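Jan 25, 2023

I set my withholding once, in September, and check it once, in January. The check takes one pay stub and last year's return.

The method is simple. Take the total tax line from last year. Subtract what was withheld. If the difference is a refund over $800, too much is coming out of each check. Mine was $207 on the wrong side, so I owed. Spread over the remaining pay periods it was small enough to fix with one line on the W-4, the extra withholding box in step 4.

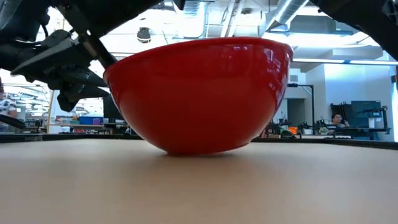
Side income is where the numbers drift. I did seven small jobs for Billex last year and nothing was withheld from any of them. I now move a fixed share of every payment into a separate savings account on the day it clears. Kavitha Shenoy uses a spreadsheet for the same thing and adds a column for state tax. I copied the column.

Estimated payments are due four times a year, and the gaps between them are not equal. The second one comes two months after the first. I missed it once and the penalty was small, but the form took an evening.

Still open: a $165 software charge from Hirkero that I paid in December and that posted to the card in January. I use the cash method, so I am booking it by the date of the charge.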